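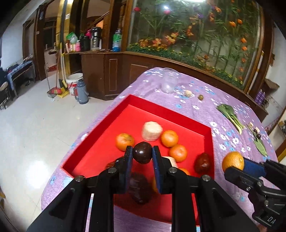

What does Stasosent do?

We find out why robot grippers squeeze too hard, drop things or let go late, and we help the people who run them get that fixed. Most of our work is with soft goods, so fruit, bread, eggs in cartons, that kind of thing.

Hi, and welcome to our about page! I started Stasosent after a bad Friday at a packing shop called Proltetti, where I was the person who looked after the pick-and-place line. I'll tell you that story because it explains pretty much everything about how we work now (and people ask me for it on the phone anyway, so I might as well write it down once).

The line was an arm with a two-finger gripper on the end, putting fruit into gift trays. We'd set the closing force low, we'd run it for weeks, and I was pretty proud of it. Then we had a short power dip over lunch. The arm came back up, went through its homing move, all the lights were green, and the operator pressed start like she'd done a hundred mornings before.

The first plum split. So did the second. By the third one she had her hand out to clear the mess, and the gripper closed again with her glove between the pads.

She was OK. Her fingertips were sore and bruised and she was back at work on Monday, and I still feel sick when I think about it. The force limit was supposed to be 2 newtons. After the power dip the controller had dropped our setting and gone back to its default, and the default was 80. The screen still showed our number, because the screen read the saved recipe and never asked the gripper what it was really using. Two places holding the same value, and only one of them was true.

There was a second problem, and that one was on us. The guard door had a switch, and the switch worked fine, but somebody had taped it down so the trays could be topped up by hand without stopping the line. I knew about the tape. I'd walked past it. The default force was a fault in the equipment, but a hand got in there on account of the tape, and I put that in my report in those words.

I wrote it all up, and the report went to a few shops in the area that ran similar lines. One of them called me to say they'd checked and found the same thing on their own cell. Then another one did. After the third call I figured there was a job in it, and that's where Stasosent came from.

So what do we do all day? We come to your floor and try to make your gripper misbehave while nobody's near it. We pull the power in the middle of a pick. We unplug the air, we swap recipes halfway through, we put a load cell where the fruit should go and read what the fingers are pressing with, before and after every restart. We've got a test sheet for it that we call Undeo, and it takes 200 closes to get through, which is boring to sit through but it does catch things. The nastiest one so far turned up on close 1 after a restart and never again for the rest of the day.

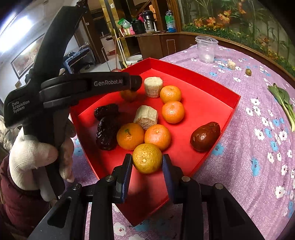 Why do you work with real fruit and not just foam balls?

Foam is the same all over, and fruit gives in one spot and holds firm in another. A grip that looks gentle on foam can bruise a ripe piece or lose hold of a smooth one, so we use both and compare the readings.

We spend a lot of time on hand-held grippers too, because what a person feels through the handle tells you a lot about where a gripper ought to stop. Mixed trays are my favorite for this. Citrus next to soft banana next to sticky dates is a mean little test, and you learn fast which pads need more give!

A few things about how we are to work with. We don't sell arms or grippers and we don't take a cut from anybody who does. If your line is fine, we'll say so and the report will be short. If we find tape on a guard switch, we'll stop and talk to you before we do anything else that day — I'm not very flexible on that one. Nobody gets yelled at over it. Usually there's a real reason the tape is there, like a refill chute that's too far away or a door that has to be opened twice a minute, and you can fix that reason in an afternoon.

We also keep a fault list. It started as a notebook and now it's called Adebisi, and it has every fault we've seen in it with the shop's name taken out. My own is still in there as entry 1830 (the numbering carried on from the old maintenance log at Proltetti, so no, we haven't had that many). Anyone we've worked with can read the whole list. If you've had a near miss of your own and you'd like it added, write to us. We'd love to have it, even if you're a little embarrassed by it — I was too.

If you want us to take a look at your line, tell us what you pick up, what's doing the picking, and what happened the last time the power went out. If you don't know the answer to that last one, say that, and we'll start there. And if something's just closed on somebody's hand, please lock the machine out and get them looked at first. The email can wait until later.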